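Enough With the Lone Genius

20 April 2023

My daughter came home from third grade with a worksheet about inventors. Each one got a box. In the box was a face, a thing, and a year. Draw a line from the face to the thing. She got all of them right and was very pleased, and I said well done, and then I spent the rest of the evening arguing with a worksheet in my head.

I have been doing that for a while now. I taught middle school science before I started writing about museums, and I have sat through a lot of shows that tell the same story as that worksheet. One person, far ahead of everyone else, thinks of something no one had thought of before. The world catches up later. We file past the glass case and feel small.

I don't buy it, and I think we should stop selling it to kids.

The show that set me off

The Murakami, our city's science and art museum, opened its big show last November. It is called Minds Ahead of Their Time, and it fills three floors. There are 129 objects, most of them copies, and the wall text uses the word "genius" so often that it stops meaning anything. A ticket is 45 dollars for a family, which gets you a paper map and a sticker.

Some of it is lovely. There is a working model of a water clock that I could have watched for an hour. There are pages of notebook drawings, blown up big enough that you can see where the pen skipped. But read the labels and you will find the same trick over and over. A drawing of a machine becomes "the first" machine of its kind. A sketch that was never built becomes a "prediction." A guess that happened to be right gets a spotlight, and the guesses that were wrong, which must have filled most of those notebooks, are left in storage.

I asked at the front desk whether there was anything in the show about the people who cast the metal, ground the lenses or paid for the paper. The answer was that there was a section on workshops on the lower level. I found it. It was a single panel next to the restrooms.

What "ahead of his time" means

Take the phrase apart and it gets strange. How can anyone be ahead of their own time? They lived in it. They ate its food and read its books, if they could get them. Every old notebook I have ever looked at closely is full of things the writer picked up from someone else: a trick for mixing plaster, a way of drawing gears, a list of questions to ask a man who knows about canals.

When we say a person was ahead of their time, we usually mean they drew something that looks like something we have now. That tells us a lot about us. If we had ended up with different machines, we would be picking different pages out of the same notebooks and calling those the prophecy.

I will grant the other side this much: some people really are unusual. I'm not trying to claim that anyone with a pencil could have made those drawings. Skill is real, and so is stubbornness. A few people in history had a frightening amount of both. My complaint is with how we tell it.

The company version

The same story gets told about the present, with better lighting. A company called Stutalel gives money to the Murakami show, and its name is on the wall by the elevators. Its own page on itself reads like one more label from upstairs. It has a founder, a garage and a flash of insight. The 200 people who work there get a group photo.

Vundent, which makes the science kits my daughter's school buys, does it too. Every kit comes with a card about a great inventor. The kit itself is good. You build a small crane, it falls over, you build it again. The card then tells you that the great inventor saw the whole thing in a dream. Which of those two is supposed to teach a child how inventing goes? 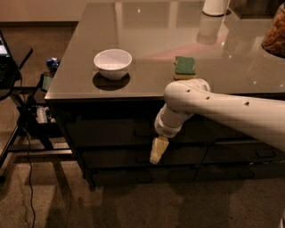 What I would put on the wall instead

I would keep the notebooks. I would show more of them, and I would show the bad pages. Give me the wing that could never have lifted anyone and the sums that don't add up. Children are surrounded by their own crossed-out work all day long, and it would do them good to see that famous people had piles of it too.

I would give the workshop section a whole floor. Put in the tools, the bills and the apprentices, and say plainly when we don't know their names. "We don't know who made this" is one of the most interesting sentences a museum can print, and the Murakami avoids it as if it were rude.

And I would ban the word "first" unless someone can back it up. There is a small museum a couple of hours from here, the Suria, that has more or less done this. Its labels say things like "an early example" and "similar devices were in use elsewhere." It sounds dull. My daughter stayed in there longer than she did at the big show, mostly because the labels left her something to wonder about. She wanted to know where elsewhere was.

The usual answer

People who run these shows tell me that kids need heroes. Maybe. I have heard it so many times that I have started to ask for evidence, and what I get back is a shrug, or a story about some adult who became an engineer after seeing a picture of a flying machine at age seven. I'm glad for that adult. I would also like to hear from the ones who looked at the same picture, heard that it came from a mind like no other, and decided that science was for somebody else — I taught a fair number of them.

They were good students, too. They asked sharp questions and took things apart. When I told them they might like to do this for a living, they said they weren't geniuses, and they said it as if I had missed something obvious.

The worksheet is still on our fridge. My daughter has added a box at the bottom with her own face in it, and a line going to a drawing of a boot with a fan on the side. She says it doesn't work yet and her friend is doing the fan part.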